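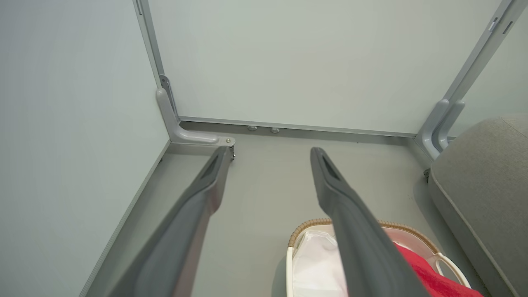 Gripper open, basket with the red cloth underneath it.

plotstead_dad
So can it do laundry yet? My wife wants a yes or no.

Felis
No. Picking up one cloth, sure, on a good day. Folding a fitted sheet, call me when I'm dead.

Vasco Salgado
Disagree. Two years ago that red cloth would've been a research paper. Now it's a Tuesday-night kind of problem.

Felis
It's still a paper. They just write them faster.

bruler6
I work at a shop that tried an arm for bin sorting. 257 parts in a shift, and my coworker did that before coffee. It never complained about the radio though.

Vasco Salgado
And at 4 in the morning, who's sorting?

bruler6
Me, usually. Clearing the jam.

plotstead_dad
I'll put her down as a no. She says I've had the same five shirts on the chair since May.

Related threads
Vilela vacuum stuck on rug fringe (6)
Dishwasher loading, man vs. machine (5)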